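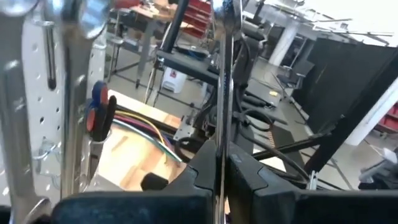
Metal tool shaft held between two gripper fingers, perforated panel at left.

25th February
Beverley Rakena

Handout 3: Site, situation and the growth of Tautahi

Read this before the map exercise. Terms used in the exercise are defined once and not repeated.

Site is the ground a town stands on: slope, soil, drainage, water supply. Situation is its position relative to other places and routes. A town can have a poor site and a strong situation. Tautahi is the standard case in this course.

1. The first settlement

Tautahi began on the south bank of the Edus, on a gravel terrace above the flood level. The terrace gave dry footing and shallow wells, but it is narrow. Growth past the original streets had to go either up the slope or down onto the wet ground to the east. The early plans show both, with the poorer housing on the lower side.

The river could be forded just upstream of the terrace in the dry months. The road from Fendham to the coast crossed there, and the market grew up where the road met the bank.

2. The move across the river

After repeated floods on the eastern streets, the district offices moved to the north bank. The ground there is flat and easy to build on. The street grid dates from this move and covers 121 blocks. The old town kept the market and the main church - this is why Tautahi still has two centers.

3. Boundaries and population

Three different areas carry the name Tautahi, and figures for one must not be compared with figures for another.

The city proper is the land inside the municipal limit. The district includes the city and the farmland to the west. The built-up area ignores legal limits and follows continuous housing, so it takes in part of Trodholm.

Trodholm has 3254 residents under its own council. Up to 2000 of them live in the part that is continuous with Tautahi. They count toward the built-up area but not the city.

4. For the exercise

Use the contour sheet and the district map together. Mark the terrace edge first, then the ford, then the municipal limit. Shade the built-up area last. Keith Tawhiri has spare contour sheets. The field visit to the terrace is in June.

Contact: Beverley Rakena, Geography | Copyright, all rights reserved | Back to top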